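Fruit Table Trial: progress report to the Osov Community Fund
Prepared by Ama Lamptey, Prarberg Neighbourhood House
Period: up to the end of August

1. Where the money stands

The grant was $2,750. We have spent it on fruit, cloths, towels and two folding tables, and on Kekeli's hours for setting up. Ansah Produce invoices us monthly and the August bill is paid. The receipts are in the attached folder, apart from one for tea towels that Eliécer Llanos is still chasing.

2. What we said we would do

Our application said that laying fruit out loose on a soft, coloured cloth would cut bruising and get more of it eaten than the old method, a deep tub by the door. I wrote that sentence and I was less sure of it than it sounds. The idea came from a Skiditz workshop handout which gave no figures and was fond of the word "inviting".

3. What we have seen so far

The trial has run for 30 sessions. Under the tub method, roughly a third of the fruit went to the compost bucket. With the cloth and towel it is closer to a quarter. I would like to call that a result, but the weather cooled over the same period and we changed our delivery time to 7 in the morning, and either could account for it. Kumiko Ogura, who keeps the compost sheet, thinks the morning delivery did most of the work.

The layout itself has settled down. A checked cloth goes on first, then a purple towel over the far part with its near edge rolled up thick. The roll was meant to stop round fruit heading for the floor. Fruit goes on both the towel and the bare cloth, in ones and twos and small groups, so people can pick one up without digging.
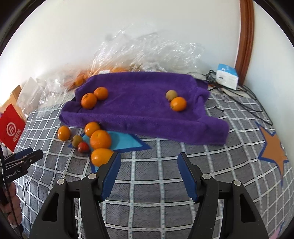 Does the towel protect the fruit any better than the cloth alone?

We can't say yet. Softer fruit ought to do better on a thick surface, but our helpers put pieces wherever there is room, and the compost sheet doesn't record which surface a bruised piece came from. Kumiko will add a column for it from the next delivery.

4. What hasn't worked

Mixing colours and sizes was supposed to encourage people to try something unfamiliar. Most still take the bright orange fruit and leave anything olive or brownish until last. Ebenezer Abubakari tried moving the duller ones to the front for 3 sessions and they were still there at pack-up.

Laundry is a bigger nuisance than I budgeted for. The towel holds juice, takes ages to dry and can't go in with the kitchen cloths. If we carry on I would want a second one.

The 70 feedback cards we printed have brought back very little. Several say "nice", one asks for bananas, and a couple are about the parking. I don't propose to quote them as evidence of anything.

5. Next period

We will go back to the tub for a few sessions while keeping the morning delivery, so the two changes can be told apart. Kekeli is against this and says regulars will complain. They may, but without it I can't tell the Fund whether its money bought less waste or a nicer-looking table.

We are not asking for more funds at this stage. The next report will include Kumiko's sheets in full.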